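4. Building the hand-held rig in a shared workshop

Most of what follows was put together in the Aneck workshop, where I rent a bench and where I've learned to keep my screws in a tin with my name on it. I'd wanted a pair of hand-held grippers for ages, the sort you hold one in each fist and use to show a robot what you'd like it to do, and in September Rodica Grecu and I finally stopped talking about it and cut some parts.

The first version was awful. We'd put the trigger where it looked right on screen, and after five minutes of picking things up my thumb ached so badly that I had to swap hands with Rodica (she lasted a bit longer, but she climbs). Version two moved the trigger down and back, and we've hardly touched that part since. The jaws went the other way. They started short and stubby and got longer and more pointed each time we printed them, mainly so we could see what we were about to grab.

Tracking was the bit I'd been dreading. We went with printed marker cubes at the back of each gripper, each face carrying its own black-and-white code, and a camera worn on the head to watch them. It's cheap and you can fix it with scissors and glue! The catch is that you have to keep at least one face turned towards the camera, and people naturally roll their wrists inwards when they reach for something low. Sebastian Buzatu spotted this in the logs (I'd blamed the lighting for days), and after that we simply made the cubes bigger.

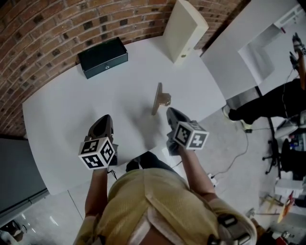

For the practice task we wanted something dull, so we settled on small brackets: pick one up, turn it, put it down on its other leg. Fig. 4 shows a bracket on the table with both grippers held ready. A plain white top helped us a lot, as the older bench had a wood grain that kept confusing our edge finder. We recorded 700 tries in all, and threw out 54 of them where the tracking dropped for too long to patch up.

I should say something about how we patched the short gaps. If a cube vanished for a moment we drew a smooth path between the last good reading and the next one, and left it at that. Kevin Sotelo argued for a proper filter with a motion model behind it, and he's probably right, but the simple fix ran on my old laptop and I could explain it to anyone who wandered over to ask.

Fig. 4. Two-handed use of the grippers, seen from overhead. The marker cubes sit at the rear of each gripper and the bracket stands upright on the table.

The learning side is in Section 5. Before moving on, one warning for anybody building their own: check the cable where it leaves the handle. We broke two that way, both at the same spot, and the cure was a blob of hot glue and a looser loop. Our next set will have a proper clamp, once Sylvie Ross has finished drawing it.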